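The case against the clear desk

Every September somebody at work sends round the clear desk policy again. Ours runs to 2142 words, which I know because I pasted it into a word counter out of spite. It asks us to leave nothing out overnight, to keep personal items in the drawer provided, and to consider whether each object on the surface is "earning its place".

I have doubts about that last phrase. Who is marking the work? A stapler used twice a month earns its place on the two occasions you need it, and for the rest of the time it sits there doing no harm at all. Put it in a drawer and you will have forgotten you own it by Christmas. I have bought 2 hole punches this way.

The policy leans heavily on a book by Zoi Economou, who ran office moves for Bamside before she took to writing about them. It's a better book than its admirers make it sound. She admits that most of the 106 offices she visited had gone back to their old habits within a season, and she doesn't pretend to know why. Her readers skip that chapter. They go straight to the photographs of bare white worktops and order the trays from Kurkholm.

My own view is that a table with a few unrelated things on it is a table in working order. Tape measure, ink pad, a pair of glasses, an open glasses case, some red folder with gold lettering on the front: you couldn't put them under one heading if you tried, and any filing system that claims it can is going to send you to five different places for them.
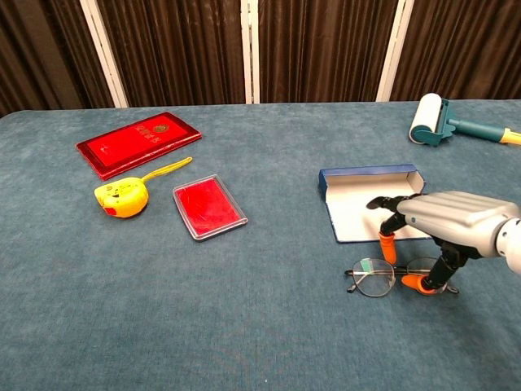
The tidying people would answer that things left out multiply. Some do. Paper certainly does, and I won't defend paper. But I've never known a tape measure to breed. What I have known is a tape measure put away properly, in the box marked Tools, on the shelf behind the box marked Seasonal, while a man stood in the hall with his arms spread to the width of a wardrobe, asking whether anyone had seen it.

That was Manolis Papadakis, my neighbour when I lived in Cokton, and to be fair to the other side, he loved his boxes. He said they let him think. Perhaps they did. He also spent a good part of most weekends looking for things, and I never heard him add that to the bill.

Glasses are the real test. Every guide I've read says they should go back in the case the moment they come off. I've tried it. I then had to find the case, without my glasses on. These days they stay on the table by the window, where I can reach them, and the policy can have its drawer.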